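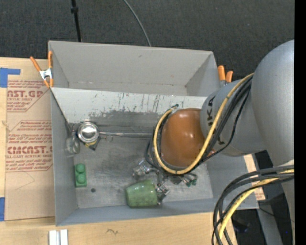

Hi all at Zoubi, April update from the Clirkstead shed! We've spent $342 of the $700 so far, mostly on cables and a new power supply (the old one smelled awful by the end). The arm now runs our bin-sorting program right through without me hovering over the stop button, which felt pretty great. Cups are still the trouble, so I'm rewriting the grip routine and aiming for 100 tries a night once it's in. I'd also like to move 2 of the workshop evenings to May, if that's okay with you. Receipts are coming separately.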